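# Skistano's old dance hall gets its floor back

After six months of hammering and more sawdust than anyone on Calado Street would care to sweep up again, the old dance hall in Skistano opened its doors last month to a crowd that filled the room well before the music began. People brought pies and folding chairs, and quite a few brought grandchildren who had heard all about the place and had never once set foot in it.

The hall had been closed for most of the past decade. A slow leak over the stage end let rain into the boards winter after winter, and by the time the roof was patched the floor had cupped so badly that a marble set down by the door would wander off toward the piano all on its own. The town thought for a while about covering everything with carpet tile, and there was even a price for it, but the dancers (and there are still plenty of them in Skistano, bless them) made their feelings known at two very well attended meetings.

So the job went to Clesar, the small flooring firm out on the Brollari road, which had already done the school gym and the library stairs. The crew lifted the old boards one row at a time, kept every length that was still sound, and stacked them under cover through the damp part of spring. Some 2000 feet of the original wood went back down. The rest was made up with boards from a barn in Calado that was coming down anyway, and it took a good deal of patient sorting to get old and new to sit comfortably side by side.

Color was the thing people worried about most. The old boards had a honey tone to them that came from years of wax and sunshine, and there were some anxious faces the first time the sander went over them and they came up pale. Clesar tried out several oils on spare pieces and left them in the front window for neighbors to look at on their way to the bakery, which led to some lively talk on the sidewalk. The warmer finish won by a mile.
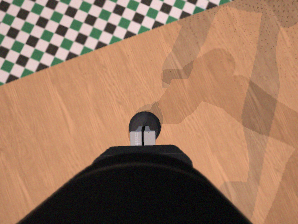

Denise wrote in after the opening to say she had danced there as a teenager and had been sure the new boards would feel stiff underfoot, but that by the second waltz she had forgotten to think about it at all, and her only complaint was that the band stopped too early.

The band may well hear about that again. Regular dances start up in September, with a beginners' hour at 6 and the main dance after it, and the hall will be free in the mornings for the exercise group that has been making do in the church basement. There is room for 100 dancers at a time, and the front office has the sign-up sheet. Soft-soled shoes are requested for the first season while the finish hardens, and a basket of felt heel covers will be kept by the coat rack for anybody who forgets.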